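Home News Burials Memorials Minutes Contact

Dultby and Tratcombe Joint Burial Board
Minutes of the ordinary meeting held on 24 Jul 2019, Dultby Reading Room, 7.30 pm

Present: the Chair, the Clerk, four members for Dultby, three for Tratcombe. One member of the public, who left during item 3 and was not pressed for a reason.

1. Apologies
Received from the fourth member for Tratcombe, by text message, at 7.41.

2. Minutes of the last meeting
Agreed as a true record, after "internment" had been changed to "interment" throughout. The Clerk wished it noted that the computer does this by itself.

3. Memorial notices
The Board discussed the notices page on this website. Families may post a death notice free of charge up to 50 words. The longest now showing runs to 586, including a full account of the deceased's disagreement with the bus company. A Tratcombe member felt that a limit was a limit. A Dultby member said it was the best thing on the website and she had read it twice. It was pointed out that the family had been told of the limit and had replied that he would not have kept to it either.

Resolved: the limit to stay; existing notices to be left alone; the Clerk to count in future before pressing the button. 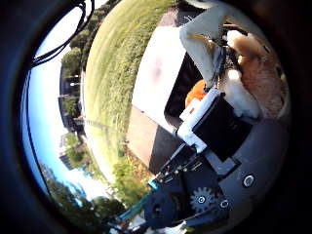 Trees, lamp posts and the taller building behind.

4. Headstone safety testing
Prudard, monumental masons, have finished testing the old section at Dultby and sent in their report. Most stones are sound. A short list need re-fixing, and these have been staked and labelled in the usual way. The Clerk has had a number of letters about the labels, mostly on the colour (yellow). Prudard have been asked whether they come in anything else. They do not.

The Chair reminded members that the stones belong to the families and the Board may only make them safe. Where no family can be traced after notices have been up for the required time, the Board pays. This has always been so, although it seems to come as fresh news every July.

Action: Clerk to write to the families on the list, using the softer letter.

5. The Vestergaard bequest
The executors have now released 3,000 pounds to the Board "for the comfort of visitors". There was a long discussion on what comforts visitors. Suggestions were a bench at the Tratcombe end, a second tap, a shelter by the gate, and fewer meetings. The last was not minuted at the member's request, then minuted at the Chair's.

The Tratcombe members favoured the bench. The Dultby members favoured the tap, which would be at Dultby. A price had been obtained for the shelter and was read out, after which the shelter was not mentioned again.

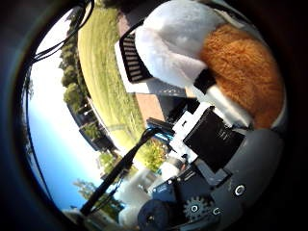
It was then asked whether the money might stretch to both bench and tap. The Clerk had the figures with him and said it would, and that he had put them in the papers sent out last week. Several members looked for their papers.

Resolved: one bench and one tap, in plain oak and plain brass respectively, with no plaque on the tap.

6. Flowers and tributes
The rule remains that cut flowers are cleared once they have gone over, and wreaths after the January tidy. Members heard that solar lights have appeared on several graves in the new section. The regulations were written before solar lights and do not mention them. One member thought them cheerful. Another lives opposite.

Deferred to the next meeting, when it will be dark enough in the evening to go and look.
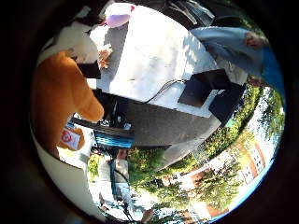 7. Ashes plots
Tratcombe has 2 ashes plots left in the present row. The Clerk has marked out a further row along the hedge and asked members to walk it before approving it. It was agreed to do this in dry shoes weather. Fees to stay as they are until the spring.

8. The register
The older burial register is back from the binder and very handsome. It is not to be lent, leant on or used to hold the door.

9. Any other business
The gate at Dultby still squeaks. Opinion was divided on whether this is a fault.

Meeting closed 9.20 pm. Next meeting to be held at Tratcombe - bring a cushion.

2 shares 0 comments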